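The arm on returns, nine months in

I started at Dalten in January, on the returns side, and the arm arrived the same week I did. So I never knew the job without it, but Kirsty Tomoana did. She worked the bench for years before that and she says her shoulders are better and her days are longer.

What changed is who does the sorting. We used to have four people opening parcels and untangling whatever was inside. Now two of us open them and the arm does the picking up and putting down. It manages boxed things well. Cables are still slow, and anything with a lead on it comes to one of us if the arm gives up twice.

Headsets are the worst for this. People send them back with the leads in a knot, and two together will tie themselves to each other. 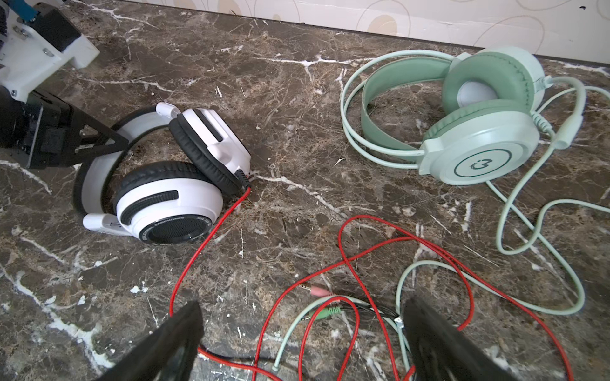 Piyumi moved to the phones when the bench was cut down. She didn't ask to. The pay is the same but she misses being on her feet, and the rest of us miss her radio.

We were told no jobs would go, and so far none have. We were also told we'd get training on the arm, and I have had one afternoon of it. Ansel Okafor has asked for more in writing. I'll post again when he gets an answer.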